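Sorting the small stationery

Posted August 17, 2019

The desk drawer in the back room had reached the point where opening it meant reaching in blind. I emptied it into a baking tray in July and left it there for longer than I meant to. Push pins, paper clips, picture hooks, spare fuses, screws from a Brondine shelf that no longer exists. The tray came to 900 grams on the kitchen scale.

The old arrangement was a set of jam jars. Jars are fine for one kind of thing, but they are deep and narrow, and the item you want is always at the base. Tomás Macedo, who shares the room with me, suggested a divided box with a flat lid. A shallow compartment shows its full contents at once, and the box stores flat in the drawer.

The box I settled on is smoky grey plastic, see-through enough that you can read the layout from the side. A long divider runs down its length and shorter ones cross it. The lid is hinged along the back edge and folds right back, so plan for twice the footprint when you work on it. I cleared the white table for that purpose.

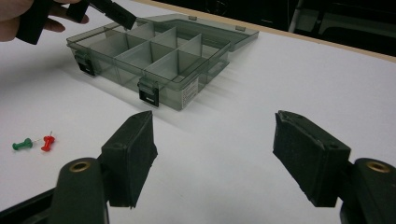 Should push pins be sorted by colour?
Only if the colours mean something to you. I use red for bills on the corkboard and green for everything else, so mine get a cell each. If you pick pins at random, put them all together and save the space.

My order of work was largest group first. Paper clips took the biggest share of the tray, so they had first call on the cells. Pins came next, then picture hooks, then fuses. Anything with fewer than three pieces went into a shared cell for odds and ends. The Brondine screws went to the shed.

A few working notes.

Fill each cell to two-thirds of its depth. Past that, small items ride over the dividers when the box is tipped, and you are back to a mixed drawer.

Put sharp things at the end furthest from your hand. In my drawer that is the left end, as I reach in from the right.

Close the lid fully before lifting. I carried mine across the room with the lid resting shut and had to re-sort two cells.

Keep rubber bands out. They perish, and the residue is a nuisance to get off plastic. Yuk-lan Fu keeps hers on a hook by the phone and I have copied that.

The maker's name, LARIA, is printed on the lid with a line of Chinese characters next to it. With the lid folded back you are looking at the inside, so the letters come out reversed. I use the printing to tell which way round the box is sitting, which matters once you have learned where each cell is.

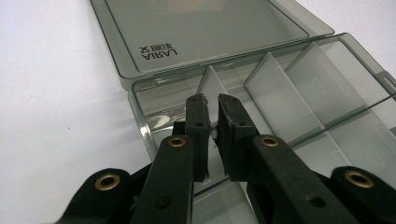
Labels

I have not labelled the cells. The tinted plastic makes that less urgent than it was with the jars, whose old labels had outlasted their contents. If I do add any, they will be strips of masking tape on the outer wall, written in pencil. The label maker from Costgate prints a tape wider than I need, and a refill was $22.

The drawer itself is next. It needs a liner, and the right-hand runner sticks.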